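Chapter 3

Soil, Slope and Drainage on Small Sites

Before any planting plan is drawn, the ground has to be understood. A bed that looks level may fall towards the house, and a lawn that drains well in summer may hold water from October until spring. This chapter deals with how to read a small site, how to test the soil with simple tools, and how to decide what work is needed before a single plant is ordered. Choosing the plants themselves is left to Chapter 4.

By the end of the chapter you should be able to measure a fall across a garden, tell a clay soil from a silt by hand, carry out a percolation test and write up the results in a form that a client can follow.

3.1 Looking before digging

The first visit should be made without a spade. Walk the boundary, then walk it again the other way. Note where moss grows, where the grass is thin, and where the neighbouring ground is higher than yours. Downpipes, drain covers and old path edges should go on the sketch plan even if they seem to have no bearing on the job.
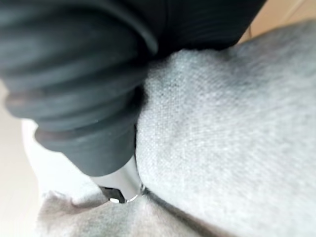

Fig. 3.1 Dark ribbed covering on a gripper finger, with grey fabric below.

Ask the owner what the garden was used for in the past. Made ground is common behind older terraces, and it can hide rubble, ash or a filled pond. At Bunar, the courtyard garden used as a case study in this book, the owners had lived with a wet corner for years and put it down to shade. A trial hole showed a layer of broken brick over stiff clay, with water sitting between the two.

3.2 Measuring the fall

A long straight board, a spirit level and a tape are enough for most small gardens. Set one end of the board on the higher ground, raise the other until the bubble is central, and measure the gap beneath. Work across the site in steps and add the figures together. Over the whole length of the Bunar courtyard the fall was 139 mm - enough to carry surface water, but in the wrong direction.

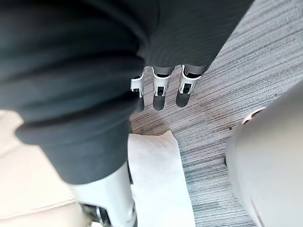 Paved areas need a steady fall away from buildings. Planted areas are more forgiving, though a slope that sheds rain too quickly will leave the roots dry at the top and sodden at the bottom. Write each level on the plan as you take it.

3.3 The hand test

Take a small amount of soil from below the surface layer, wet it and work it between finger and thumb. Sand feels gritty and will not hold together. Silt feels smooth, almost soapy. Clay is sticky and can be rolled into a thin ribbon. Most garden soils are a mixture, so repeat the test in at least three places and keep the results apart.

The Plulerport allotments, which we return to in Section 3.6, had 27 plots on what was thought to be one soil. Hand tests found heavy clay along the lower path and a sandy loam at the gate.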